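Tarness Homebrew Swap: Your Questions Answered
Everything we get asked about the swap, the bottles and what to bring. Last updated 2023-04-12.

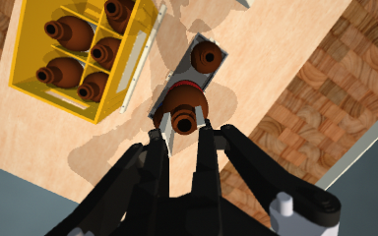 What is the swap?
It's an evening of trading homemade drinks with people who love making them! You bring bottles of something you brewed, you go home with bottles other people brewed, and in between there's a lot of tasting and talking. We've had ginger beer, cider, stouts, a smoked porter that people still bring up, and one very pink rhubarb soda that disappeared in minutes.

Do I have to be good at this?
Not at all. First batches are welcome, and they get some of the friendliest feedback of the night. Sumaiya Pramanik, who runs the swap, brought a pale ale to her first one that tasted mostly of bananas, and she went home with a full page of notes on fermentation temperature (and a much better second batch to come).

Where is it held?
In the back hall at Siddiqui, the bakery on Dritier Street. Come in through the side gate, because the shop itself is closed by then. There's a ramp on the left.

How many bottles should I bring?
Up to 13 for trading, plus 2 for the tasting table. If you only have a few, bring a few! Plenty of people trade three or four and have a wonderful time.

What kind of bottles can I use?
Brown glass is our favorite for anything with hops in it. Light can give beer a skunky smell surprisingly fast, and brown glass blocks more of it than green or clear. Swing tops are fine as long as the rubber seals are in good shape. Please don't use thin glass made for still drinks if yours is fizzy. It isn't built for the pressure.

How do I get old labels off?
Soak the bottles overnight in warm water with a good scoop of washing soda. Most paper labels slide right off by morning, and a plastic scraper takes care of the glue. Rinse well, then sanitize on bottling day. Foil and plastic labels are stubborn, so I put those back in the recycling and move on with my life.

What goes on my own label?
The style, the bottling date, the alcohol level if you know it, and any common allergens such as milk, wheat or nuts. Lactose in a milk stout counts! A strip of masking tape and a marker is perfectly good, though we do love a hand-drawn label.

My bottles gush when I open them. Can I still bring them?
Please leave those at home. Gushing usually points to too much priming sugar, bottling before fermentation was finished, or an infection somewhere along the way. Come anyway and tell us about it, because somebody will have had the same thing happen and will be thrilled to compare notes.

Is there an age limit?
Yes, 21 and over, even if you only make soda. We're hoping to add a family soda afternoon in November and I can't wait.

Does it cost anything?
Entry is free. Pint glasses with the Tarness logo are for sale at the door if you'd like one, or bring your own tasting glass.

Do I need to sign up?
Yes please. The hall holds 29 traders with their tables, and the list does fill. Put your name down on the sheet at the bakery counter, and if your plans change, let us know so we can call the next person.

Can I get my empties back?
Write your initials on the bottom in marker and there's a good chance they'll turn up at the next swap. We also keep a shelf of clean spares, so take some if you're short.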